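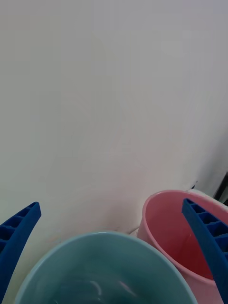

**Figure 3.** Wrist camera view with the ribbed fingers, a teal bowl and a pink cup.

### 4.2 Comparison of the finger types

We compared three sets of fingers on the same arm, with the same controller and the same wrist camera. The Itia fingers are stiff, the Pendora fingers have a soft pad at the tip, and the ribbed fingers (Figure 3) can bend along their whole length. In total we recorded 2,357 grasp attempts, of which 1,107 were made with the ribbed fingers, as these were also used for the tuning of the closing speed.

The most difficult case for all sets was a bowl standing close to a cup. In the view of Figure 3 the right finger already covers a part of the cup, so the rim is not fully visible to the camera. The stiff fingers often pushed the neighbouring object away before they closed. With the ribbed fingers this happened less often - but the grasp was also less exact, and the bowl sometimes turned in the hand. All attempts were labelled by Jasper Kramer.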